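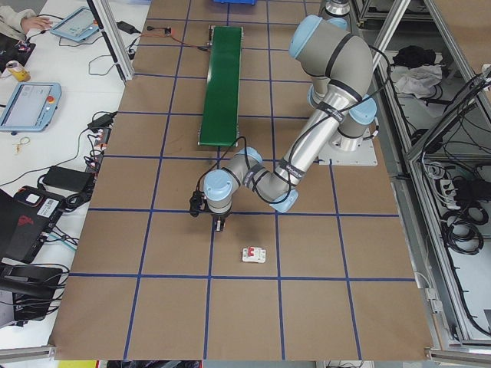 Chapter 7
Picking from a Known Place

What you will learn in this chapter

How to describe a position on a work table so that a person and a program both understand it
How to choose a safe height above a part before the gripper goes down
How the view from the wrist differs from the view of the whole table
How to plan the work when two arms use the same belt
How to write a test record that another team can read

Words to know: work table, grid square, approach point, teach pendant, wrist camera, shared zone, test record

7.1 The project of this chapter

In Chapter 6 you moved one arm between saved points, and the gripper stayed empty. Now the arm has to pick up a real part. This is the first chapter in which a small mistake in the program can push a part off its place, so please read all of Section 7.2 before you go to the table.

We will follow the work of the Kinlow team, a group of second-year students at the technical school in Hurnusport. Their teacher, Mal-soon Wang, gave them one task for the whole course: take small electrical parts from the table, bring them to a short conveyor, and put them down on the belt in a correct position. The course takes 16 weeks. At the end of it the teams show their work at the Acharya Student Cup in Jelbridge, where the judges look at the written records as carefully as at the robot.

The task sounds easy. In a factory, a sorting line may handle up to 4,000 parts in one shift, and the same movement is repeated all day. For students the difficulty is another one. They have to make the movement correct for the first time, and they must be able to say why it is correct.

7.2 A table with addresses

When you ask a friend to put a cup "a little more to the left", the friend looks at you, looks at the cup, and understands. A program does not have this help. It needs a position, and the members of a team also need a common way to speak about that position.

The Kinlow team covered the table with brown material and divided it with blue tape. Each square received an address in the notebook, for example C2, in the same way as on a chess board. The robot does not need the tape, because it calculates with its own coordinates. The tape is for the students. One student can say "the breaker is in C2, turned to the right", and the others can repeat the same start position the next morning.
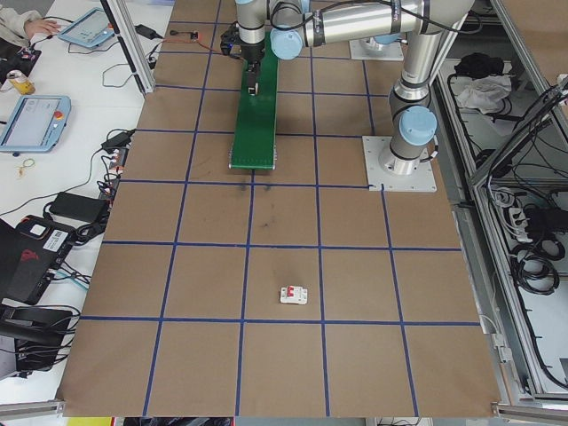
Figure 7.1 The gripper points down over the green conveyor. A circuit breaker lies in one of the taped squares nearer to the front of the table.

The part in Figure 7.1 is a small white circuit breaker with a red switch. It is a good part for beginners. It lies flat, and the red switch makes it easy to see in which direction the part is turned. Write this direction in your notebook together with the square. Many teams write only the square, and after one week they cannot repeat their own test.

Before the gripper goes down to a part, the arm should stop at an approach point. This is a point straight above the part, high enough that the fingers cannot touch anything. From the approach point the arm moves only down, slowly, and after the grasp it moves only up. The Kinlow team used an approach height of 100 millimeters for all parts. A lower height would save a little time in each cycle, but Ms. Wang asked them to keep one value until the whole program was tested.

Safety rule for this section: One person holds the teach pendant and keeps a hand near the emergency stop. The same person does not place parts on the table. If you want to change roles, stop the arm first.

7.3 What the wrist camera can tell you

A camera that looks at the whole table shows you where things are. It is less useful for the last few centimeters, when the gripper itself can cover the part. For this reason many arms carry a second, small camera at the wrist. It moves together with the gripper, and the fingers usually stay in the same area of its view. When you know this area well, you can judge if an object is between the fingers or beside them.
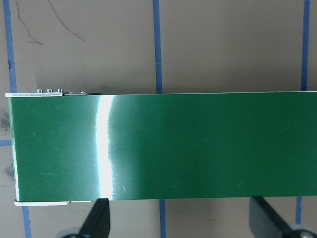
Figure 7.2 A wrist view. The gripper fingers are at the bottom, and a bright reflection crosses the green surface.

Look at the white streak in Figure 7.2. Our eyes accept a reflection quickly and forget it. A vision program may take the same streak for an edge or for a white object. If your program searches for something white, as our breaker is, you should test it over a shiny surface under the normal lamps of your room. Do not test it only over brown paper.

The blue tape is also visible in such a view, and it can help you. When the tape lines run straight up and down in the view, the wrist is turned in line with the grid. When they are slanted, either the wrist is turned or the camera is looking at an angle. Check the joint values on the pendant before you decide which one it is.

7.4 Two arms, one belt

In the second half of the course the team added another arm. The work is divided, but the belt is common, and so the space above the belt is a shared zone. A shared zone needs a rule. The simplest rule is that an arm must ask for permission before it enters the zone, and the other arm waits outside until the zone is free.

This rule is safe but slow. A better plan gives each arm its own half of the belt, so that both can stay near it together. Then you must check the elbows and the cables too, since the grippers are not the only things that can meet.

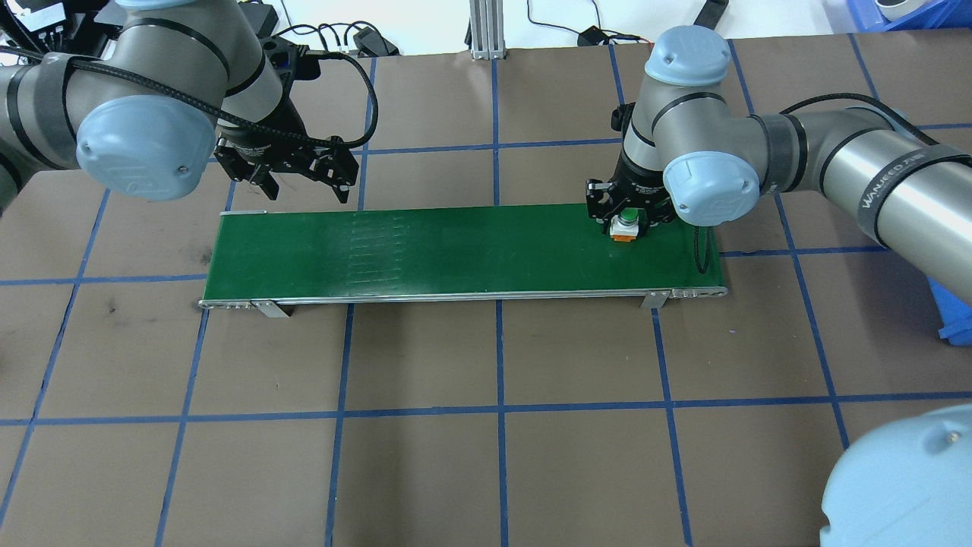

Figure 7.3 Both arms at the belt. The left gripper is open; the right one holds a small object with a green round top and an orange base.

Draw the belt from above on squared paper and color the area that each arm may use. Do it for the forearm as well as for the gripper. If the two colors cover the same place, write down which arm has priority there.

7.5 The test record

In its first complete test the Kinlow team made 33 picks with the breaker and wrote one line for each of them: square, direction, approach height, result, remark. The remark column was the most useful. "Part turned during closing" gives the next student something to work with, and "bad" gives nothing.

Before you continue

Prepare a page in your notebook with the same five columns. Mark the grid on your own table, agree on the addresses with your team, and save one approach point above each square that you plan to use. Section 7.6 begins with the first pick at low speed.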